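How a robot hand learns to hold things

When you pick up a pencil case, your fingers work out how hard to squeeze. A robot hand has to be taught. At Joltex, the teaching method is called Bramis, and it uses lots of short practice runs.

In each run, the hand closes on an object and holds it above a table. A small camera near the wrist takes pictures at the same time. The computer stores the pictures together with the position of every finger joint.

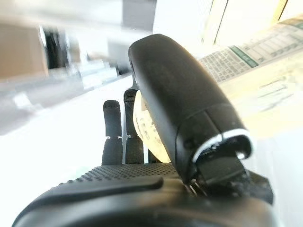

The computer then looks for patterns. It compares holds that stayed firm with holds that slipped. After 3,722 practice runs, the team tested the hand on 60 objects it had never held before. It kept hold of all but 8 of them.

Most of the dropped objects were long and smooth. These can turn in the grip if the fingers press too near one end.

The team also tried training with only 1,001 runs. The hand dropped more objects, so the extra practice did help. The next test will use soft objects, such as sponges, which change shape when squeezed.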